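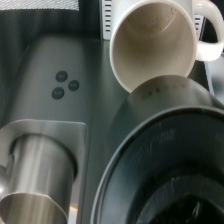

4.2 The counter around the machine

Figure 3. Coffee machine at the Plungate kitchen: three unlabeled-in-practice buttons, steel cylinder in its bracket, and a stained white mug turned nearly upside-down.

Every shared kitchen in our study had a coffee machine, and every coffee machine had annexed the counter next to it. We call this area the apron. It has no official status. In the 11 kitchens we visited, it was never mentioned in the posted rules, which had plenty to say about fish.

The apron fills up in a fairly steady order. Mugs come first, then whatever belongs to the machine but will no longer fit inside it, then the things people put down while waiting. At the Netel office the waiting objects included a stapler and, for most of July, a bicycle lamp. At Orstead the apron had grown to the point where the kettle was kept on the floor.

Mugs deserve their own paragraph. The mug in Figure 3 has brownish specks and stains on its cream-colored inside, and by the standards of our sample it is a mug in good standing. We asked participants to sort mugs into "clean," "mine" and "needs washing." The second category swallowed most of the first and a surprising share of the third. A stain, several people told us, shows that a mug is in regular use. One Orstead participant described a spotless mug as "suspicious" and would not drink from it.

Turning a mug over is usually read as a claim that it has been washed. The convention is weak. Six of the kitchens followed it on paper, but people at three of those six looked inside anyway before pouring, and we did the same after the first week.

The buttons were a second source of local custom. On the machine in Figure 3 there are three, round and dark gray, set close together in a small triangle, with markings too faint to read. Plungate residents referred to them by position – top, right, bottom – and disagreed on what the right one did. The manual was found in a drawer and turned out to be for a different machine. New arrivals learned the buttons from whoever happened to be in line behind them, so that two incompatible systems were in use on the same floor, each with loyal adherents.

Counter depth mattered less than we had predicted. Lương has the deepest counter in the sample and also the most crowded apron, and clearing a further 300 mm beside the machine there gave us one pleasant morning. By lunch the space held a cake tin. We take this as mild support for the view, set out in Section 2, that a free surface near hot drinks is treated as an invitation.

Responses to the sign we put up ("Please return mugs to the shelf") are covered in Section 4.3, along with what was written on it.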